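Reading on paper, mostly

2019-05-19

I finished Gravedell on Friday night and I've been putting off writing about it, mainly because I liked the first 200 pages a lot more than the rest. It's a fantasy novel set in a mining town at the bottom of a valley, where the dead are kept in the old shafts and have to be asked before anything new gets dug. The main character has the job of asking them.

That setup is great. The early chapters are just her going down with a lamp and coming back up with answers people don't want to hear. The town feels lived in, and the author doesn't stop to explain every custom. I read most of it in two sittings, which I haven't done since last September.

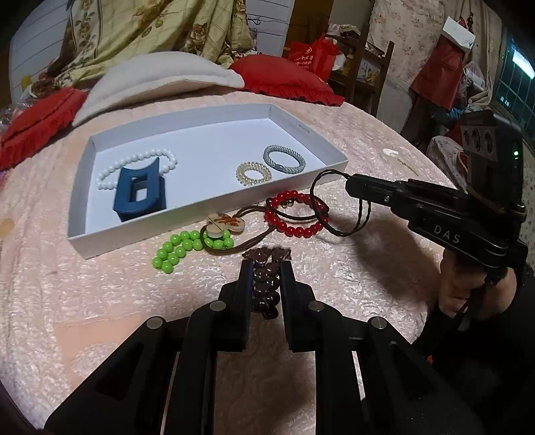
Then the war plot starts. Armies show up from the coast, there's a prince in hiding, and the shafts get forgotten for long stretches. I kept waiting to go back down. When the story does return to the dead, it's for the ending, and I thought that part was rushed — 10 pages for something the whole book had been building toward. The last conversation underground is good, though. I read it again the next morning.

I should say I bought the paperback and then switched to the audiobook for the middle. I don't do that often, but I had a long drive to Punport and back and didn't want to leave the book alone for two days. The narrator does the dead in a flat, quiet voice that works well on the page's terms. She's less good with the soldiers, who all sound alike. The print in the paperback is small, so if that bothers you, go with audio.

I'd give it 8 out of 10 for the first half and leave the second half unscored. There's supposed to be a sequel, and I'll read it if it stays in the valley.

Next up is Aler, a short science fiction novel about a ferry crew on a flooded planet. I'm 2 chapters in and so far it's mostly people fixing a pump. I have no complaints. I'll post about it when I'm done, probably after I return the stack of library books by the door.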